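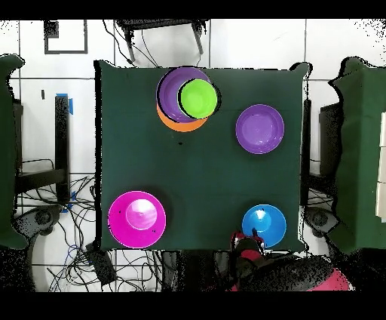 The House Rules

Ask anyone who has worked near a robot arm for a while what the rules are, and you will probably get a shrug, then a pause, and then a surprisingly long list. Keep your coffee off the table. Say "moving" out loud before you press anything. Don't step over a cable if you can walk around it. Most of these were never written down until somebody new walked in the door and did the exact thing everyone else had learned to avoid.

At Sonport, a small robotics workshop that teaches arms to handle bowls, plates and cups, the written version is now 2 pages long and taped beside the door. It used to be much longer. The first draft, put together one rainy March, borrowed heavily from a manual meant for factory floors, and it was full of good advice about fences and light curtains that had very little to do with a tabletop and some plastic dishes. People signed it and, I'm sorry to say, hardly anyone read it.

The new one has 5 rules, and I found myself liking all of them. The first is that the stop button belongs to everybody. You may be a visitor, you may be wrong, you may have been startled by nothing more than a squeaky joint – press it anyway, and you'll be thanked for it. The second is that hands and gripper are never over the table at the same time, even when the arm is holding still and looks for all the world as if it has gone to sleep.

The third rule covers the dishes, and it is the one the staff will happily talk about through an entire lunch. Each task has a card that says what ought to end up where, and whether the bowls should be nested. If a bowl goes in crooked, it is recorded as crooked. You don't reach in and nudge it straight to save a run, however tempting that is at the end of a long afternoon. Vidal, a neighboring shop that shares its notes with Sonport, learned this the slow way, after throwing out a batch of 500 runs that had been tidied up by helpful fingers.

Fourth comes the floor: cables get checked before every session, along with the stands and anything else a foot might catch. And fifth, the log gets filled in before you leave, with the failures in it, in plain words that a stranger could follow on a Sunday morning.

None of this replaces the formal safety standards, which Sonport follows too, and which anyone setting up an arm should read before plugging it in. The house rules sit on top of those and deal with the small, human stuff. Doltosen, a training outfit that runs beginner courses, has started asking each class to write its own set on the first day and then cross out whatever it hasn't used by the last. Sonport plans to go over its own list again before the next group of trainees arrives, and there is already a lively argument going about whether the coffee deserves a sixth rule.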